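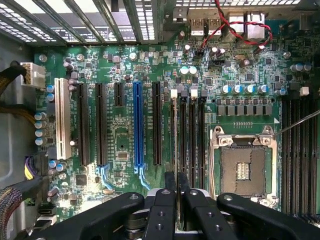 obrekke
Your yaw misalignment figure looks too high to me. If the nacelle anemometer was never recalibrated after the Huriten controller swap, you are reading transfer function error, and the rotor may be pointed fine.

lerkano_tech
Recalibrated in June. Offset is still 6 degrees on T4, power curve sits low between 7 and 11 m/s. 128 hours of valid data after filtering.

plodia
128 hours is thin. I wouldn't touch the vane under 700. What averaging period?

lerkano_tech
10 minutes. Wake sectors removed, curtailment removed.

Agnes Lindqvist
Disagree with plodia. For a static offset you need spread across wind speed bins more than total hours. We corrected a vane at Haugland on 169 hours and the follow-up lidar run agreed within a degree.

plodia
Flat site or ridge? On a ridge the inflow angle changes with sector and one offset won't cover it.

Agnes Lindqvist
Flat. Fair point for a ridge.

obrekke
Check the vane mounting before changing the parameter. Ours had slipped on the bracket and someone had already entered a software offset on top of it.

lerkano_tech
Climb is booked. Will post the bin table after.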